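Goneo Flowers, data card
Maintainer: Thomas Palumbo, Cernumero (Sturkstead)
Version of August 8, 2026

342 episodes of two arms arranging artificial flowers, a job neither arm has ever asked for.
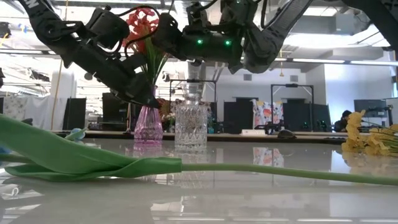
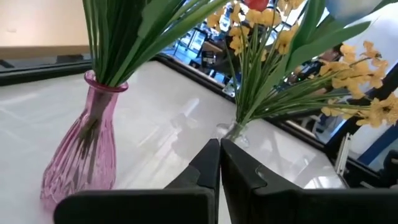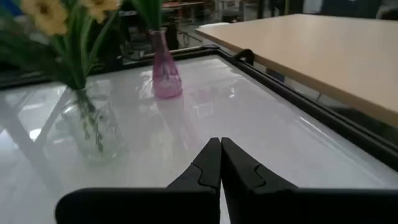 Fixed camera first, then two wrist views.

Splits are by episode, with 12 held back for testing. Please don't train on those; Tedesco did, and their scores were marvellous. Clear glass is labelled as its own object class, so the vase with yellow blossoms in both wrist views carries a separate tag from the pink one. Masks on the glass may be off by up to 8 pixels.

Known gaps: no real flowers, no hay fever.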